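**Ticket 1787 — Air beam pressure loss, Celard shelter, Zimesbridge site**

Opened by: Vittoria Leone, field support
Assigned to: Concetta De Luca, shelter systems
Status: Pending parts
Priority: 2

**Reported problem**

Center beam on the Celard air-supported shelter drops below the low-pressure mark overnight. Blower cuts in, runs, cuts out, then repeats. End beams hold. Site has been topping up by hand each morning. Shelter was issued in July and has been struck and re-pitched once.

**Log**

31st October, V. Leone
Beam isolated from the manifold at the shutoff valve. Pressure still falls with the valve closed, so the manifold and the blower check valve are not the cause. Soap solution on the inflation valve, relief valve and both end clamps. No bubbles at the inflation valve or the clamps. Slow bubbling at the relief valve seat.

V. Leone
Relief valve removed. Grit on the seat, fine sand mostly. Cleaned with a dry cloth, refitted, beam brought back to working pressure. Loss over the test period went from 33 percent to around 20 percent. Improved but out of limits.

C. De Luca
Please confirm which relief valve is fitted. Early Celard kits went out with the Jisalard valve, later ones with the Vergara. The Vergara takes a thicker O-ring. If someone has put a Jisalard ring on a Vergara body it will seal by hand and leak under load.

V. Leone
Body is marked Vergara. Ring is thin, no part mark on it. Spares pouch has only the thin rings. The packing list in the pouch is for the older kit.

C. De Luca
That matches. Wrong spares pouch was packed when the shelter was struck. Do not double up the thin rings, the valve will not lift at the correct pressure. Do not cap the port either. Ring set for the Vergara body requested from stores.

V. Leone
Understood. Thin ring left in for now. Beam stays on the manifold with the valve open and the blower on auto. Liner and door seals checked while I was in there — no damage. Guy lines retensioned on the windward side.

**Interim instructions for site**

- Leave the blower on auto. Do not top up by hand above the green band.
- Keep the shutoff valve for the center beam open.
- If the center beam sags enough to touch the light rail, clear the shelter and call field support.
- Discard the old packing list.

**Remaining actions**

- Fit the correct ring and repeat the isolation test on all beams.
- Stores to check the other Celard pouches for thin rings. 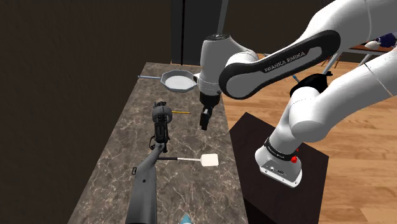

**Can the shelter stay in use until the new ring arrives?**

Occupancy is fine as long as the blower has power and the center beam stays in the green band. Collective protection mode is not cleared until the isolation test passes.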